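Episode 14

The task specification came from Polák and ran to one line: bottle, upper compartment, door closed. Drahomíra Paulík had recorded 152 demonstrations of it by remote control. Medent wanted some 2,320.

She operated from the next room, with a headset and two hand controllers. Latency was acceptable. Ľubomír Jurčo sat beside her and marked each episode pass or fail.

"You hesitate before the door," he said. "Nine episodes in a row."

"I'm checking the clearance."

"The policy will learn the hesitation. It won't learn the clearance."

She opened the log. The pause was there in every trace, a flat segment in the wrist velocity. It was absent from episode 14, recorded in October, on the afternoon her mother's refrigerator was sold with the apartment. She had closed the door that day at full speed and had not looked at the bottle.

"Use that one as the reference," Jurčo said.

"It's an outlier."

"It's the only clean one."

She put the headset back on and reset the arm to its home pose.

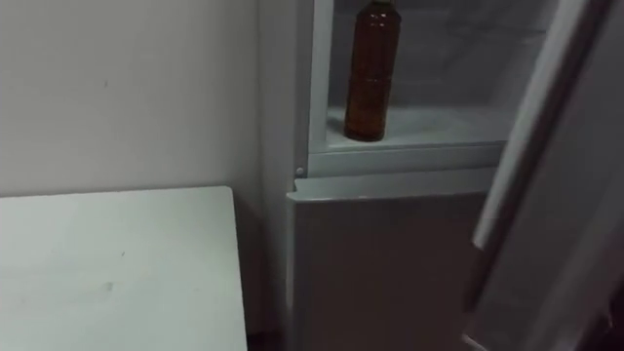
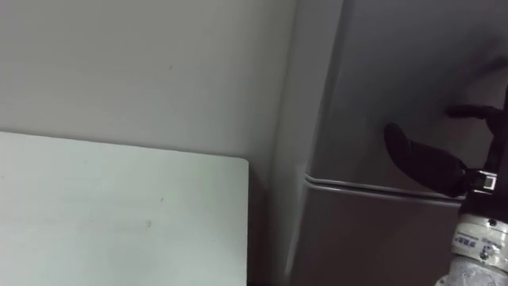 "Recording," he said.

She kept her thumb on the trigger and let the pause run its usual length. The trace went flat, then rose. Jurčo watched the number on his screen and typed something.

"Pass or fail?" she asked.

"Pass," he said. "Go again."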